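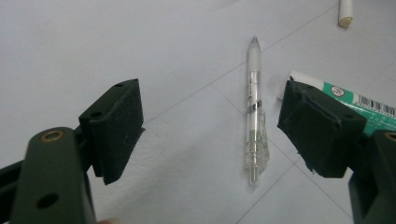 The Pencil Drawer: A Gallery

I love mechanical pencils. I love the click, I love the little rattle of spare leads, and I love how a good slim one disappears in your hand after a page or so of writing. This gallery has been growing since December, when my friend Matvii Nazarenko handed me a shoebox of pencils from his old drafting classes and told me to keep whatever still worked. Almost all of them did!

These are everyday pencils, mostly. A few were expensive once, but plenty came from school supply aisles and the bottoms of backpacks. Click on any name for the larger view.

Brorley 4
The one that started it. Matvii used it all through school, and the grip is worn smooth right where his thumb went. I can't bring myself to swap it out, even though I have a spare.

Brorley 4, taken apart
Every piece in the order it comes out of the barrel. If you've never unscrewed a mechanical pencil all the way, please do it over a towel (the spring will leave the room if you let it).

Himham Student
Cheap, cheerful, and impossible to kill. I had one of these in fourth grade and lost it on a bus, so finding another in the shoebox made my whole week. The clip is a bit loose but it still hangs on to a notebook cover just fine.

Himham Student, eraser end
A brand-new eraser under the cap, never touched. I'm going to leave it that way and use a block eraser like a sensible person.

Stelmakh Drafting, long sleeve
My favorite for ruler work. The long metal sleeve slides right along the edge and you can see exactly where your line is going to land. It's also the one most likely to get bent if it rolls off the desk, so it lives in a case.

Stelmakh Drafting, the case
Yurii Kostiuk sewed this for me out of the leg of some old jeans. The slots are snug and he even left a narrow pocket for lead tubes. I asked for one case and he made two!

Wolirico 675
Heavy! This is a pencil you notice. Some people can write with it all day, and I get tired after a grocery list, but for quick sketches the weight is lovely. It just sort of falls into the line.

Wolirico 675, cap off
Under the cap there's a cleaning pin, which I managed to miss for two months. It's a thin wire for poking out jammed bits of lead, and it has saved this pencil more than once.

Lead sampler page
Same squiggle, same paper, every lead I own from hard to soft. The 2B is the one I reach for most. I smudged the bottom row with my sleeve and decided to keep the page anyway.

Shading test
Little squares filled in with the Stelmakh, turning the barrel a bit after each one so the tip stays even. Very relaxing, and a good thing to do on the phone with the insurance company.

Grocery list, both sides
Written with the Himham on the back of an envelope. I like seeing pencils doing their regular job, and apparently I like beans.

The whole drawer
32 pencils, all laid out on the bedroom floor before the big cleaning. A few have since gone to Yurii's daughter, who picked the brightest ones and has already worn an eraser down to the metal.

Crossword corner
Saturday-size puzzle, Brorley, cup of tea. I finished all but one clue in the top left and I'm still mad about it.

Coming next
Lead tubes! I have far too many, and the old sliding lids are wonderful. I also want to do a page of close-ups of clips, and Matvii swears there's a second shoebox at his mother's place.

If you have a Wolirico with its original eraser, I would love to see it. Leave a note in the guestbook, and tell me what you write with it.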